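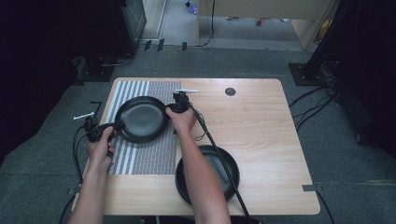
*Figure 1. Two-handed lift over the striped mat.*

## 3. Station B: Two-Handed Handling

This section covers set-up and operation of Station B for the Lavard open day. It assumes that the Kudo hand-held grippers have been checked out of storage and that the Esau recorder is already running (see Section 2). Station A and the seated talk are covered separately.

The station takes groups of up to 18 visitors. Two groups are booked for Friday, 36 visitors in all.

### 3.1 Preparing the table

1. Set the table on the carpet and check that it does not rock.
2. Lay the striped mat on the operator's left, flat to the wood. Leave the right side of the table bare.
3. Place the cookware within reach of both grippers. Keep one piece in play and park any others on the table.
4. Connect the left gripper, then the right gripper. Wait for both channels to show in Esau before picking anything up.
5. Let both cables hang off the table with enough slack for a full reach. Pull gently on each one to confirm that it runs free.

**CAUTION:** The cables are a trip hazard. Visitors stay on the far side of the floor tape at all times, including during questions.

**Note:** If a marker on either gripper is loose or dirty, fix it before step 4. Changing a marker after the channels are up means repeating the calibration in Section 2.4.

### 3.2 Starting position

Begin each run with the item on the table and one gripper on each side of it, jaws facing inward. Hold this position until Esau reports that both grippers are tracked. Start talking to the group only after that message appears; the first few seconds of every run are used for alignment, and operators who turn to face the visitors tend to swing a marker out of view. 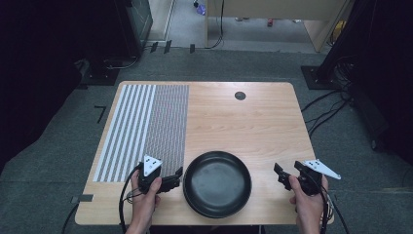 Noemi Begay asks that operators say the word "start" out loud at this point, so that the person at the recorder does not have to guess. She would also like the pause kept short with the second group, who will have been standing through Station A.

If tracking is not reported:

- Check that neither sleeve nor wrist is covering a marker.
- Lower both grippers to the table and raise them again.
- Restart the affected channel. Leave the other one alone.

### 3.3 Gripping the rim

1. Open the jaws fully.
2. Bring one finger pad inside the rim and the other outside.
3. Close slowly until both pads touch. Stop there, then add a light squeeze.
4. Lift a short distance and hold. If the item tips, set it down and move the grip along the rim.

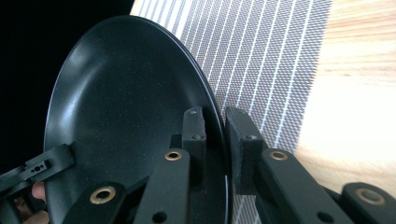

*Figure 3. Rim between the finger pads, one pad on each side.*

Squeezing harder does not correct a poor grip. On a curved rim the pads will roll, and the item turns in the jaws. Release and take a new grip.

**CAUTION:** Keep fingers clear of the linkage arms while the jaws are moving. Visitors who try the gripper must be shown the pinch points first.

### 3.4 Working with stacked items

Stacked cookware is the harder half of the demonstration and should be left out if the group is running late. The rims sit close together, and a pad pushed in too far will pick up two items or shift the one behind. In Figure 4 a second dark rim lies directly behind the plate being clamped, with the other gripper reaching in from the right. Slide the pad in at the edge, close, and wait for the second operator hand to settle before separating anything. If two items come up together, lower both and restart from 3.2.

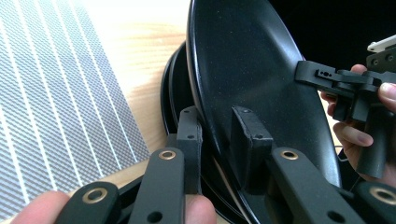 Visitor turns are limited to one attempt per person, with the operator standing beside the table throughout. The visitor takes the right gripper first, as the right side of the table is easier to step away from. Figure 4 shows the hold to teach on that side, fingers curled around the handle and a fingertip on the upper body. Do not let visitors start with stacked items.

### 3.5 Between groups

1. Stop the recording in Esau and save it under the group number.
2. Wipe the finger pads with a dry cloth.
3. Return all cookware to the table and straighten the mat.
4. Repeat 3.1, steps 4 and 5.

Spare pads are in the Grernis case, top tray. Log any pad change on the station sheet with the gripper side (L or R).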